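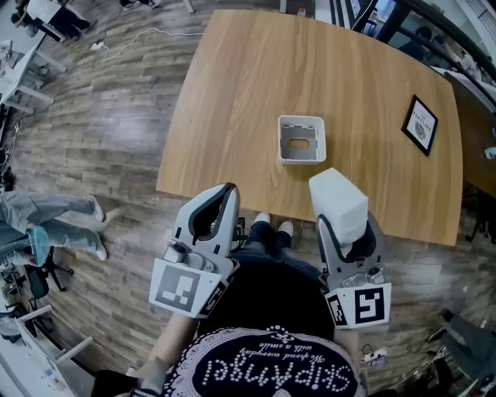
Features > Sport > Women's Handball

I got to the Kollbridge sports hall forty minutes early because I'd been warned about the seats, and I still ended up on the second step from the top with somebody's drum against my knee. Two seasons ago you could lie down across a row in there. I did once, during a very long timeout!

The visitors that Friday were Tullen, who had won the league so often that their bus driver gets applause. And Kollbridge beat them, 31 to 27, with a goalkeeper who'd been told in the spring that she probably ought to think about coaching.

That goalkeeper is Hedvig Sundqvist, and I'd been wanting to write about her for ages. She stopped a seven-meter throw with her shin in the first half, then another with what she later called "my face, mostly." When I caught up with her by the vending machine she was eating a banana and trying to find her left shoe.

"I saw the ball late all night," she said. "I just guessed early."

I don't think that's quite true (she has a notebook on every shooter in the league, and I've seen it), but goalkeepers love to say that kind of thing.

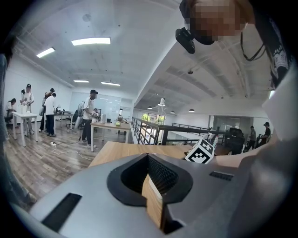 The notebook goes back to her years at Tangen, a club that played in a school gym with a ceiling so low that lob shots were basically illegal. Her coach there was Ragnvald Rønning, who made her write down where every goal against her went in. She hated it. She filled the first book by October and had to buy her own second one, and she's still a little sore about that.

Her 98 saves so far this season lead the league, and the next name on the list is Tullen's Liv Blomqvist, who was at the other end on Friday and had a pretty good night herself. They roomed together on a junior team, and after the buzzer they stood at center court talking for so long that the guy with the mop went around them.

Joar Björklund, the Kollbridge coach, has changed the defense in front of her too. Last year they sat back flat on the six-meter line and let people shoot. Now Gadisa Gidey plays way out front, chasing the ball like she's late for something, and the shots that do get through come from bad angles. Gidey had five steals against Tullen and also got sent off for two minutes for grabbing a shirt, which she disputes. She disputed it to me twice!

"She leaves a mess behind her and I clean it up," Sundqvist said, and Gidey, who was sitting right there, threw a towel at her.

The crowd was 724, the biggest the club has had for a league game. They used to be happy with 200. I asked Björklund if he'd noticed the noise and he said he'd lost his voice by halftime and had been coaching with his hands, so yes.

They go to Irnura next, a six-hour ride each way, and Irnura's left back has scored on Sundqvist from the same spot three times in two games. It's in the notebook. She showed me the page, and then closed it when she saw me writing.

Comments

backcourt_betty: I was there with my two girls and we're all hoarse. That shin save!!

M. from row 4: It was NOT a shirt grab. Gidey had position.

tullenfan: Grab all day long. Good win though, see you at our place.

oldwing: Played in that Tangen gym in the eighties. Hit the ceiling more than the goal.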